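Delaunay Civil Liberties Forum
Minutes of the regular meeting, December 6, 2018

This site uses cookies to remember your settings. By continuing to browse you accept their use. Accept | Learn more

1. Opening

The chair opened the meeting at 6:30 pm. A quorum was present. The agenda was adopted with item 6 moved ahead of item 5. The minutes of the October meeting were approved with one correction: under "Permits," the word "denied" was replaced by "returned without decision."

2. Detentions in Pruvstead

The secretary summarized the written report of the monitoring group. It records 302 detentions in Pruvstead during the protests over the fuel levy. Of these, 200 people were released without charge, most of them within a day. The remaining cases are at different stages before the district court. The report does not cover the outlying towns, where the group has no observers.

A member asked whether the list had been compared with the police bulletin. The secretary replied that the bulletin gives totals by precinct and does not list names, so a full comparison is not possible. It was agreed to state this limit in the introduction to the report. 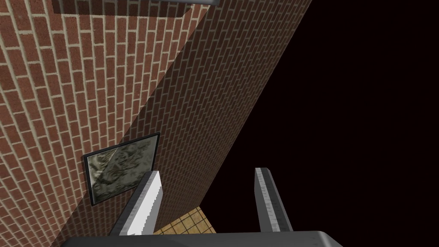

The report was accepted for publication subject to that change. Case numbers will be removed from the public version and kept in the office copy.

3. Assembly permit, Dekia Square

The legal group reported that the city has again returned the application for a march from Dekia Square to the courthouse. The reason given is that the route crosses a tram line. The same route was approved last year for a trade fair parade. An appeal must be filed within 7 days of receipt.

Moved and seconded: that the Forum file the appeal and attach the earlier permit. Carried, 2 opposed. The members opposed asked the minutes to show that they favored a shorter route and a new application.

4. Court observation

Observers attended every open hearing on the schedule. Two hearings were closed to the public on the day, and no written order was available at the clerk's desk. A letter requesting copies of both orders has been drafted. Members suggested citing the section of the court rules on notice. Agreed.

6. Futov bulletin

The Futov bulletin will carry the detention report in full and a short notice on the permit appeal. The editor asked for final text nine days before printing. The proposal to add a Russian-language page was deferred pending a cost estimate.

5. Correspondence

a) Letter from the district police office acknowledging the request for custody records. No date for a reply was given. To be followed up in writing.
b) Invitation to a hearing on the draft public order bill. The Forum will submit written comments on the sections on masks and sound equipment.

7. Other business

The room is not available for the January meeting. The secretary will circulate an alternative location.

The meeting was adjourned at 8:10 pm.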